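Chapter 3
A Place for the Glue

Most desks are tidied twice a year, once in a temper and once for visitors. Neither occasion teaches anyone very much. The aim of this chapter is to get you to the point where a stray glue stick bothers you slightly, in the way a dripping tap does, and where putting it back takes less effort than stepping round the thought of it.

We begin with the divided tray. It is a humble object and it is sold in great numbers to people who then fill every compartment with the same mixture of paper clips, dead batteries and foreign coins. The Mocanu method, on which the exercises are based, asks for one kind of thing to a compartment and no compartment called "other". Clear trays are best for beginners. You can see what you have done.
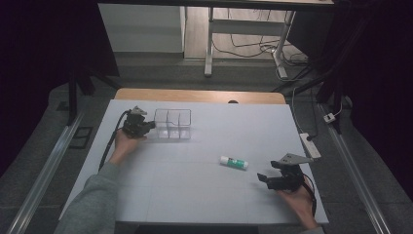
Osow, reading an early draft, objected that a glue stick rolls, that it never fits the compartment it is given, and that a jar would do the job for nothing. The point about the jar is fair. Jars are dealt with in Section 3.3, where they come out rather well until you need the thing at the bottom.

A glue stick has a cap, and the cap is half the subject. Check it before the stick goes away, as a neatly stored stick of dried glue is still rubbish. Long items lie along the tray and short ones may stand. If an item fits only when pushed, it lives somewhere else.

Then there is the floor. In the Rurura survey of 100 home desks, 33 had something underneath that the owner had been looking for – one of them a sandwich. Pale tiles show up every crumb and scrap, and carpet keeps its secrets for years, so carpet owners should add 15 minutes to each exercise. 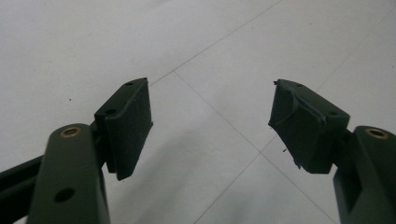 Devuvport Home Studies 3 | 33

Before starting Exercise 3.1, clear the work surface of anything you don't intend to sort. Put it on a chair. You will need the chair back by Exercise 3.2.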